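Coalition deal gives Wergate its first new government in 15 years

Thu 20 February

Wergate has a new regional government, and it is one that very few people saw coming. After a long night of talks that ran on past breakfast, the Greens, the Liberals and the Rural Alliance announced this morning that they will govern together, ending 15 years of unbroken rule by the Union Party.

Supporters had been waiting on the steps of the assembly building since before it was light, and the cheer when the doors opened could be heard right down at the harbour. People who have voted in this region all their adult lives without once seeing power change hands were hugging strangers. It was quite a morning to be in Wergate!

The numbers are tight. The regional assembly has 64 members, so 33 votes are needed to pass anything, and the three partners have exactly 33 between them. A single absence could sink a bill, and the party managers know it. They have already agreed that no two members from the same party may travel abroad on a voting day without clearing it with the other two groups first.

Still, the mood among the partners is bright, and there is good reason for it. The agreement they have signed runs to 50 pages and goes into far more detail than the vague promises that usually come out of these talks. It covers buses, school meals, river flooding, planning rules and the long argument over who pays for the Esley bypass (the region will now pay the larger share, with the town council making up the rest).
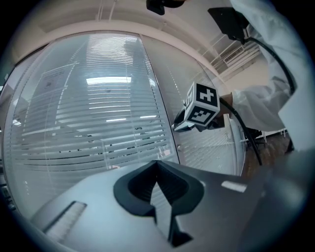 The biggest surprise is Skesedance. The island had been treated as an afterthought by every party for as long as anyone there can remember, yet it ended up deciding the whole thing. Its two seats went to the Rural Alliance, one of them by a handful of votes after a recount, and without them there would have been no majority to talk about.

Islanders have done very well out of it. The deal promises a year-round ferry, where at present the winter boat runs only on weekdays and stops altogether when the harbour at Hiebert is being dredged. It also sets aside 600 homes for rent across the region, with a fixed portion to be built on Skesedance itself, and it brings back the island's own planning office, closed in the last round of cuts. Young families have been asking for this for years, and it is a real pleasure to see it written down with dates beside it.

There were harder moments. The Liberals wanted lower business rates from the first budget and will have to wait for the second. The Greens gave up their plan to charge drivers entering the centre of Wergate, although a study of the idea survives on page 41. The Rural Alliance, for its part, has dropped its opposition to wind turbines on the moor above Hiebert, provided that nearby villages get a local vote.

The Union Party remains the largest single group in the assembly and says it will be a tough but fair opposition. In a short statement it wished the new government well, called the majority "as thin as paper" and pointed out that several of the promises have no price attached. That last point is a fair one, and the partners say full costs will be published with the budget.

Turnout deserves a mention too. It rose in every district, most of all in Esley, where queues outside the polling station at the old corn hall stretched into the next street and voting had to be kept open for those already in line. For a regional election, usually a sleepy affair, that is wonderful to see.

The assembly meets next week to vote on the new leadership, and all 33 coalition members are expected to be in their seats. The first budget follows in the spring. The new ferry timetable is due to start in August, in time for the island's regatta, and the harbour office in Hiebert says it will take bookings as soon as the sailing times are confirmed.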